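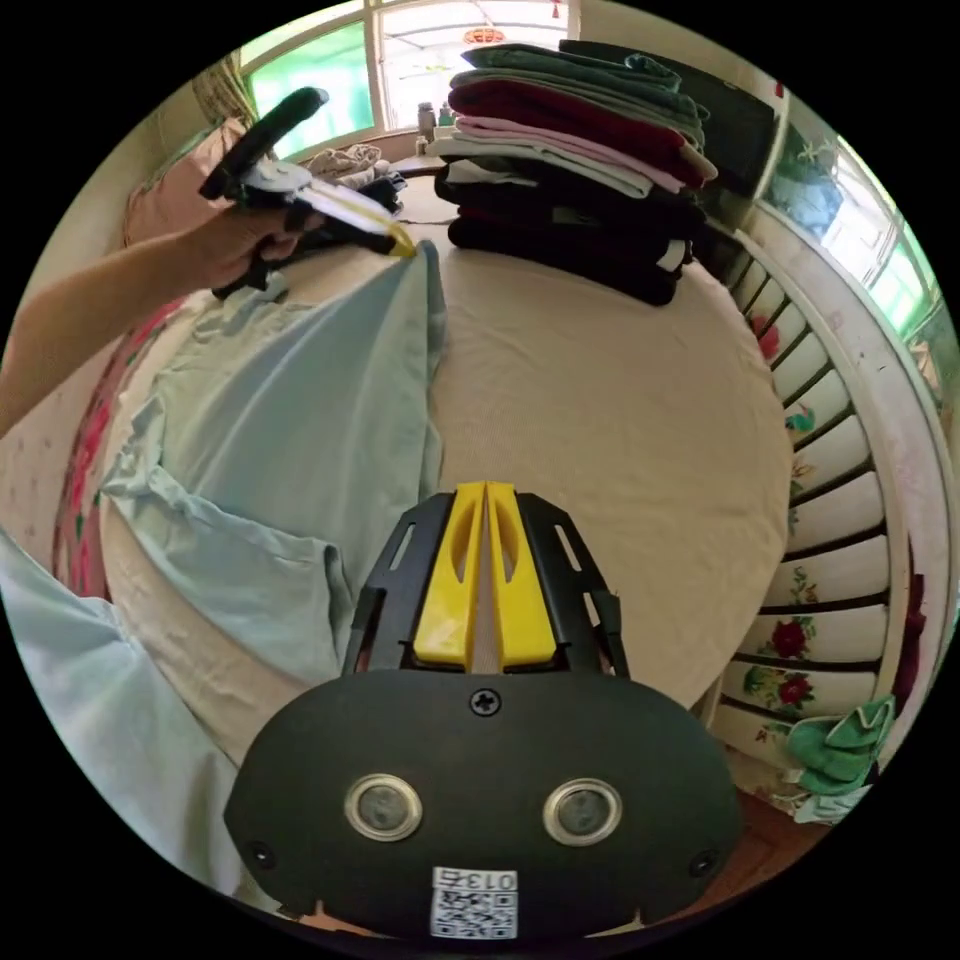

Temps de lecture : 2 min

Le lavage à froid, vraiment ?

Depuis juillet, Fliklow nous promet que sa lessive Kneath « travaille à 14 degrés comme à 60 ». J'ai lu la brochure deux fois. Elle parle de fraîcheur, de planète, de fibres respectées, et très peu de taches. Le seul essai cité a été mené par la marque elle-même, sur du coton neuf sali au café. Qui a chez soi du coton neuf sali au café ?

Chez moi, c'est plutôt cols de chemise et torchons gras. J'ai fait tourner la chose pendant plusieurs semaines. Les T-shirts peu portés : rien à redire. Les torchons : repassés à 60, tous. Sur ceux-là, l'économie d'électricité est partie en second cycle, et la brochure n'a pas de case pour ça.

Ayuba Mahama, qui a réparé plus de 2000 lave-linge avant de prendre sa retraite, n'est pas plus emballé. « Les gens lavent froid toute l'année, ils mettent trop de produit, et après ils m'appellent parce que le joint sent le marécage. » Son conseil : un cycle à vide bien chaud de temps en temps, et la moitié de la dose indiquée.

Je veux bien croire que baisser la température soit utile pour une bonne part du linge. Je le fais déjà, avec la lessive la moins chère du rayon. Reste à savoir pourquoi il faudrait payer 80 centimes de plus par lavage pour un bouton que l'on tourne soi-même. J'ai posé la question au service client de Fliklow. On m'a envoyé un bon de réduction.

Contact | © La lettre de Mistden | Haut de page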